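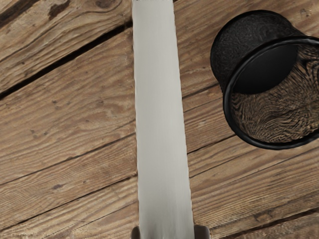 Le pain du mois de novembre, ou comment j'ai fini par aimer le seigle

Bonjour à toutes et à tous,

Je vous avais promis dans la dernière lettre de vous reparler du seigle, et puis j'ai repoussé, parce que mes premiers essais étaient immangeables (mon voisin du dessous en a accepté une tranche par politesse, je ne l'ai pas revu pendant une semaine). Bon, cette fois ça y est, j'ai quelque chose à vous raconter !

Tout est parti d'un petit séjour à Brevton, chez Ásdís Toft, que les plus anciens d'entre vous connaissent déjà pour sa recette de brioche au skyr. Ásdís fait un pain de seigle complet tous les quinze jours, toujours le même, dans un moule à cake cabossé qu'elle graisse au beurre. Elle ne pétrit pas. Elle mélange à la cuillère, elle tasse avec le dos de la main mouillée, elle couvre et elle va faire autre chose. Moi qui passe mes soirées à plier et replier des pâtes de blé comme si ma vie en dépendait, j'étais un peu vexée, je l'avoue.

Parce que le seigle, il faut oublier presque tout ce qu'on a appris avec le froment. Il contient bien des protéines, mais elles ne forment pas ce joli réseau élastique qu'on étire entre les doigts. Ce qui tient la mie, ce sont surtout l'amidon et les pentosanes, des fibres qui boivent une quantité d'eau invraisemblable. La pâte ressemble à du mortier, elle colle à tout, et c'est normal. Si vous rajoutez de la farine pour qu'elle soit plus agréable à travailler, vous aurez une brique. J'ai fait la brique. Deux fois.

L'autre chose que je n'avais pas comprise, c'est l'acidité. Un pain fait presque entièrement de seigle et levé à la levure seule a toutes les chances de donner une mie gommeuse, parce que les enzymes de la farine grignotent l'amidon pendant la cuisson. Le levain acidifie la pâte et calme tout ce petit monde. Donc levain obligatoire, bien actif, et nourri au seigle depuis au moins deux repas. Le mien s'appelle Fogh, c'est un héritage d'une ancienne colocataire, et il sent la pomme verte quand il est content.

Voici comment je procède maintenant, pour un moule à cake de taille classique.

Le soir, vers 21 heures, je mélange 135 g de farine de seigle complète, autant d'eau tiède et une bonne cuillerée de levain. Je couvre et je laisse dans la cuisine. À part, je verse de l'eau bouillante sur 118 g de graines mélangées (tournesol et lin chez moi, Ásdís met aussi du seigle concassé), juste ce qu'il faut pour les recouvrir, avec une pincée de sel, et j'oublie le bol jusqu'au lendemain.

Le matin, je réunis le levain gonflé, les graines avec leur eau, 350 g de farine de seigle, 9 g de sel, une cuillère à soupe de mélasse et de l'eau tiède jusqu'à obtenir une pâte épaisse qui tombe lourdement de la cuillère. Je remplis le moule aux deux tiers, je lisse avec une spatule mouillée et je saupoudre de farine. Quand la surface se craquelle et que de petits trous apparaissent, il est temps d'enfourner. Chez moi en novembre ça prend 3 heures, avec le chauffage poussif que j'ai. Dans une cuisine bien chauffée ça ira plus vite, alors regardez la pâte et laissez la pendule tranquille.

Cuisson : 240 °C pendant un quart d'heure, puis 190 °C pendant cinquante minutes. Je démoule et je remets dix minutes directement sur la grille pour sécher les côtés. Si vous avez un thermomètre à sonde, visez 97 °C à cœur.

Et maintenant la partie pénible : on ne le coupe pas. Pas le jour même, pas le soir « juste une petite tranche pour voir ». Il faut l'emballer dans un torchon une fois refroidi et attendre vingt-quatre heures, quarante-huit si vous êtes quelqu'un de solide. La mie finit de se fixer, l'humidité se répartit, le goût s'arrondit. Coupé trop tôt, il laisse une espèce de pâte grise collée partout et on croit l'avoir raté alors qu'il était très bien !

Pour les tranches, faites-les fines, vraiment fines. J'y vais en longs mouvements, sans appuyer, et j'essuie entre deux tranches avec un linge humide. Avec du beurre salé et des radis, c'est mon déjeuner depuis dix jours. Tala Chamoun, qui tient la cave à fromages de la rue d'en bas, me l'a fait goûter avec un bleu très doux et un peu de miel de sarrasin, et là j'ai complètement perdu le fil de la conversation. Les restes se conservent une bonne semaine dans le torchon, et au-delà je tranche, je congèle et je passe au grille-pain.

Pour la farine, plusieurs d'entre vous m'ont demandé où je me fournis. En ce moment je prends celle du moulin de Butbridge, moulue sur meule, assez grossière, qui boit plus que celle du supermarché (comptez une petite louche d'eau en plus). J'en ai aussi essayé une de chez Flunda, plus fine, très bien pour des crackers, moins intéressante en pain à mon goût. Si vous avez une adresse du côté de Nantes, je prends, Maryse m'en réclame une depuis l'été.

Deux petites nouvelles avant de filer. Vous êtes maintenant 1 631 à recevoir cette lettre, ce qui me fait tout drôle quand je pense que je l'écris en chaussettes sur un coin de table. Et l'atelier levain est complet, mais j'ouvre une liste d'attente : répondez simplement à ce message avec le mot « seigle » et je vous note.

La prochaine fois, on parlera des pains d'épices qui doivent reposer un mois, donc sortez déjà le miel du placard.

Bonne fournée !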